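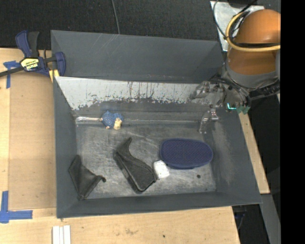

Onde ficam os objetos achados antes de serem devolvidos?
Ficam guardados na loja da Barov durante 8 semanas. Depois desse prazo, as coisas que continuam sem dono vão para a mesa de trocas do Mercado.

Galeria dos achados, novembro

Chamo-me Iveta Ondrejka e escrevo esta página desde que comecei a trabalhar com os objetos perdidos do Mercado. O português é a minha terceira língua, portanto peço desculpa por alguma frase menos certa. Quando tenho dúvida sobre o nome de uma coisa, prefiro escrever uma palavra mais geral.

Este ano recebemos quase 3,000 objetos, e 321 deles chegaram só em novembro. A maior parte são coisas pequenas: tampas, capas, brinquedos, peças que pertencem a outra peça. Os chapéus de chuva têm uma página própria e não entram nesta.

A caixa cinzenta

É a caixa das coisas sem etiqueta. O fundo e as paredes já têm muitos riscos, mas continua a ser a melhor que temos, porque é larga e as coisas não ficam umas em cima das outras.

O brinquedo azul e creme parece um bonequinho. O corpo é azul, salpicado, com duas partes arredondadas. Se alguma criança sente a falta dele, venha com ela à loja, por favor.

A peça preta do meio pode ser um coldre ou a capa de um cabo. Tem uma ponta estreita e curva, e o outro lado é mais largo e redondo. Um senhor da Zemeck disse-me que talvez seja de uma ferramenta de jardim, mas não tinha a certeza. Fica registada como «capa preta».

O bloco branco é pequeno e tem os cantos arredondados. Escrevi «bloco» no livro e não sei escrever melhor.

O objeto oval azul-marinho é o maior do grupo. A parte de cima tem um desenho fino de pontinhos e a borda é lisa. Já duas pessoas perguntaram por um oval azul, e as duas procuravam um mais claro.

A outra coisa preta está dobrada, quase em triângulo, e acaba de um lado num botãozinho redondo. Quem a perdeu deve reconhecer esse botão.

Como pedir um objeto

Escreva-nos o nome do objeto, a cor e o lugar do Mercado onde pensa que o deixou. Basta uma frase. Se tiver uma fotografia antiga da coisa, traga-a também.

A loja está aberta de manhã até ao meio-dia. Fica no corredor dos sapateiros, porta 209, ao lado da Misex. A campainha é fraca e às vezes é preciso tocar duas vezes.

Para os objetos de metal e as chaves, o pedido faz-se no balcão da entrada, onde há um livro separado. Eu não tenho acesso a esse livro, por isso não posso responder a perguntas sobre chaves.

A próxima galeria será a das luvas. Já estão quase todas em pares.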